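Planification d'un poste de préhension robotisé

La planification d'un poste de préhension désigne l'ensemble des choix techniques et financiers qui précèdent l'achat d'un bras robotisé, de son préhenseur et de ce qui les entoure. C'est un exercice étonnamment riche, à mi-chemin entre la mécanique et la comptabilité, et les ateliers qui s'y plongent tôt y prennent souvent goût !

Périmètre du budget

Le bras attire tous les regards, mais un budget complet comprend aussi le préhenseur, les doigts de rechange, le câblage, le socle, les protections, l'intégration et la formation. S'y ajoute la simulation, longtemps réservée aux grands comptes et désormais courante dans les petites structures. À Drodmont, l'atelier Bakke a ainsi consacré 76 heures à la mise au point de sa cellule sur ordinateur avant de signer le moindre bon de commande.

Choix du préhenseur

La pince parallèle à deux doigts reste le premier choix pour les pièces rigides aux faces régulières. Son principe est d'une belle simplicité : deux doigts s'écartent, se rapprochent, et la pièce est tenue. Trois valeurs figurent en tête du cahier des charges, à savoir la course, la force de serrage et la masse embarquée, car celle du préhenseur se retranche de la charge utile du bras. On y inscrit également la forme des doigts, souvent refaits sur mesure.

Apport de la simulation

Un modèle virtuel permet d'essayer plusieurs pinces sur le même plan de travail, de juger le dégagement autour des doigts et de choisir l'emplacement d'une caméra sans rien acheter. La vue prise juste derrière la pince est particulièrement précieuse : on y contrôle l'approche du préhenseur vers une surface, doigts ouverts, avant même d'introduire une pièce dans le modèle. 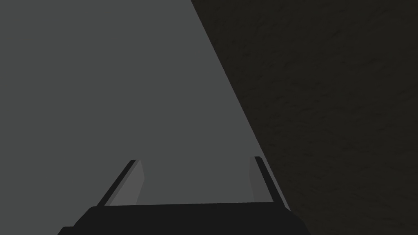

Khadija Ghoneim objecte que la simulation ne doit pas absorber l'argent des essais réels, et qu'un prêt de matériel sur deux semaines lui a souvent appris davantage sur l'usure des doigts que le meilleur des modèles. Les deux approches se complètent fort bien — la première élimine les mauvaises configurations, la seconde départage les bonnes.

Calendrier et essais de réception

Chez Bakke, la réception a porté sur 500 cycles de prise et de dépose, dont 200 avec les pièces les plus difficiles du catalogue. Le protocole avait été annexé à la commande, avec le seuil d'acceptation et la répartition des frais en cas de reprise. Les congés d'août, eux, avaient été comptés dans le délai de livraison.

Coûts récurrents

Doigts, garnitures, licences logicielles et heures de maintenance forment une ligne distincte de l'investissement initial. Certains ateliers de Plaltville les suivent poste par poste, ce qui facilite grandement le chiffrage d'une deuxième cellule.

Voir aussi : charge utile, changeur d'outil, jumeau numérique, préhenseur à vide.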